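Stop letting the best people set up the cell

Most workshops that run a two-armed cell have one person who is good at setting it up, and everyone else waits for that person. I think this is a mistake, and I say so as someone who was that person for six years.

Setting up is dull work. You wipe the table, put the peg base down, check both wrists, home the arms and run the hands through a few slow grasps on the rings before any proper job is loaded. The whole routine takes 84 minutes on our sheet. I could do it in 60, and I was proud of that, and the pride did us no good at all.

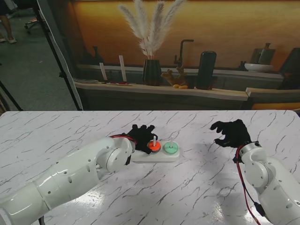
WIMLOW, January

The 24 minutes I saved came out of steps I had decided were unnecessary. I didn't home the second arm if the first had come up clean. I looked at the wrist cables from where I was sitting. Most mornings this made no difference. When it did make a difference, somebody on the late shift found out, and that was usually Sunee Sangkhawat, who then had to work out which steps I had done and which I hadn't. There was no record, as I ticked the whole sheet at the end in one go.

The cables are the best case for doing it slowly. The one at the wrist needs a loop with enough slack for the full turn of the joint. If it is too tight it pulls at the connector, and if it is too loose it catches on the hand. You can't judge this by looking at an arm that is standing still. You have to turn the wrist to both ends of its travel and watch the loop the whole way. Kristine Magbanua puts a finger under hers before power-up to feel how much give there is, and I now do the same.

Then there are the rings. People object to them because they look like a toy, and a visitor from Fajardo once asked me if we had run out of real parts. A ring on a short peg is a fair test of a hand. The fingers have to come down over it evenly and close without dragging on the peg, and if a finger is lagging you will see it there first.
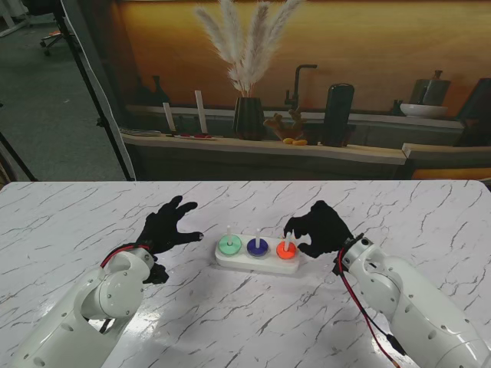 I would go further and say the rings should be run by whoever is newest. When Apinya Intarasuk joined us from Olo she was given the setup in her second week, with the sheet and no one standing over her. She took nearly the whole morning. She also asked why the sheet told her to tighten the base joint before levelling the table, when the levelling meant doing the joint again. It had been in that order for years. I had been doing it the right way round without thinking and had never changed the paper.

The argument against me is cost. Jarosław Szewczyk, who plans our work, says a slow setup is a late start, and he is right about the mornings when it happens. He doesn't have a column for the afternoons lost when the only person who knows the machine is at the dentist. We had 2 of those last winter and each cost more than a month of slow starts.

So my proposal is a plain one. Rotate the setup through everyone who uses the cell. Tick each line when it is done. Let the experienced people do the repairs, and let them be handed a sheet they can trust when they start. Precious Gatchalian has been running it this way at our Urnar site and I have asked her for a copy of the rota.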